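How to Set Up Ant Colony Optimization for a Delivery Routing Problem

By Vusumuzi Sibiya

Ant colony optimization (ACO) is a search method that builds routes one stop at a time and uses the results of earlier routes to guide later ones. It works well on small and medium routing problems and needs very little code. This tutorial goes through a complete setup for one van, one depot and a fixed list of stops. The same steps apply to several vans with the changes given near the end.

The worked case is the Vinddale delivery round, which has 73 stops and one depot. All distances are in kilometers. You can follow along in any language that has arrays and a random number generator.

What you need before starting

- A list of stops with a numeric ID for each one. Give the depot ID 0.
- A distance matrix. For Vinddale it has 74 rows and 74 columns, because the depot counts as a location.
- A way to save the best route to a file while the program runs.

If your distances come from a street map, check whether the matrix is symmetric. One-way streets make the distance from A to B differ from the distance from B to A. ACO handles both cases, but the pheromone update in Step 4 is written differently for each.

Step 1: Build the starting tables

You need three tables of the same size. The first is the distance matrix. The second holds the visibility of each link, which is 1 divided by the distance. The third holds the pheromone on each link.

Set the diagonal of the visibility table to zero so that no ant can travel from a stop to itself. Also look for pairs of different stops with a distance of zero. Two customers in the same building will cause a division error. Merge them into one stop, or set the distance to a small value such as 0.01.

For the pheromone table, first build a route with the nearest neighbor rule: start at the depot, go to the closest unvisited stop, and repeat until you are back at the depot. On the Vinddale data this gives a route of 170 km. Set every entry in the pheromone table to the number of ants divided by this length.

Step 2: Choose the parameters

These values are a reasonable first try:

Number of ants: 80
Alpha (weight of pheromone): 1
Beta (weight of visibility): 3
Rho (evaporation rate): 0.1
Iterations: 500

Alpha and beta only matter in relation to each other. With alpha at zero the ants ignore what earlier ants found, and the method becomes a randomized nearest neighbor search. With beta at zero they ignore distance, and the early routes will be very poor.

A common rule is to use as many ants as there are stops. I rounded up.

Step 3: Let each ant build a route

Each ant starts at the depot with an empty visited list. At every stop, do the following:

1. Make a list of the stops the ant has not visited.
2. For each one, multiply pheromone to the power of alpha by visibility to the power of beta.
3. Add up these scores.
4. Draw a random number between zero and the sum.
5. Go through the list, subtracting each score from the random number, and pick the stop where the result reaches zero or less.

When the list is empty, add the link back to the depot and store the total length.

Rounding errors can leave the random number slightly above zero at the end of the list. If that happens, pick the last stop in the list. Without this check the program will fail once in a long while, usually late in a run.

Calculating the powers every time is slow. Compute the combined score table once per iteration and let all the ants read from it. On my machine this made a larger difference than any other change.

Step 4: Update the pheromone

First, evaporate. Multiply every entry in the pheromone table by 1 minus rho. Then each ant adds 1 divided by its route length to every link it used. If the matrix is symmetric, add the same amount in both directions. If it is not, add it only in the direction of travel.

Keep the order as written. Depositing first and evaporating second weakens the new information before it has been used.

Step 5: Add limits

After enough iterations, a few links can collect so much pheromone that all the ants follow the same route. To prevent this, set an upper and a lower limit, as the max-min version of the method does. I set the upper limit to 1 divided by rho times the best length so far, and the lower limit to the upper limit divided by twice the number of stops. Clip every entry after each update, and recalculate both limits when a better route is found.

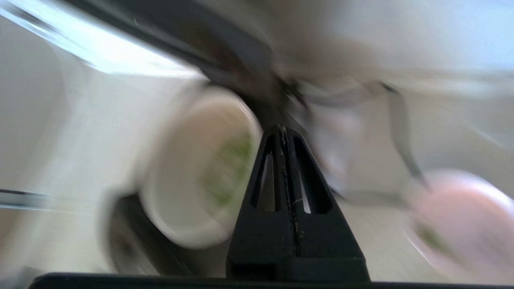

Step 6: Run it and record the results

Run the program at least ten times with different random seeds. Save the seed, the best length and the iteration where it was found. The best Vinddale run came out at 131 km, found well before the last iteration.

If the best length stops changing very early in every run, lower alpha or raise the lower pheromone limit. If it is still dropping when the run ends, add iterations.

Using more than one van

Give each stop a demand and each van a capacity. In Step 3, leave out any stop whose demand is more than the space left. When nothing fits, send the ant back to the depot, reset the load and continue. Everything else stays the same - the stored length is now the total over all trips.

Local search

A 2-opt pass on the best route of each iteration removes crossed links and costs little time. Apply it before the pheromone update so that the improved route is the one that gets reinforced. With an asymmetric matrix, remember that 2-opt reverses part of the route, so the length of that part has to be computed again.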